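Filed under: Eat Local / Conversations
February 22, 2024
By the Flurkdale food desk

I got to Saengthong a half hour before they opened, which in Flurkdale means you park wherever you like. The owner asked me to keep her name out of it ("my mother reads everything"), so she's just the owner here. She was already eating, standing up, out of a soup container.

I asked how a noodle shop ends up on the road to Mitlow, between a tire place and a bank.

"The rent," she said. "I looked at a spot downtown and it was nice! It had a window seat. Then I saw the number and went home."

She opened in May with 71 dishes on the menu, and she laughs about that now. People ordered the same six things, and she was throwing out basil every night. The menu's down to one page, and the regulars only complained about losing the crab rice (me too, I'm still a little sore).

Most of her greens come from Kukside, the farm out past the reservoir. Last week's order was 160 bunches of green onions, and I made her repeat that.

"They go in everything. The broth, the pancakes, on top of the eggs. My cousin says I should charge for them."

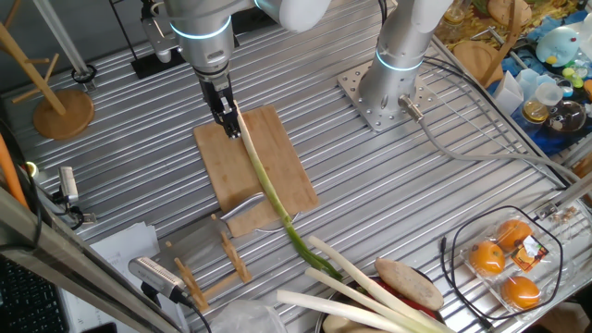 We got onto cooking at home, because I'm hopeless at it and wanted free advice. She told me to buy less, keep the white ends for soup and quit being scared of fish sauce. "You put in a teaspoon and say it's too salty. Put in the teaspoon and some sugar and some lime, and then talk to me."

Would she ever open a second place? She made a face. "Ask me when the fryer's paid off."

Then the phone rang, and it was somebody wanting the crab rice.

Last updated: February 22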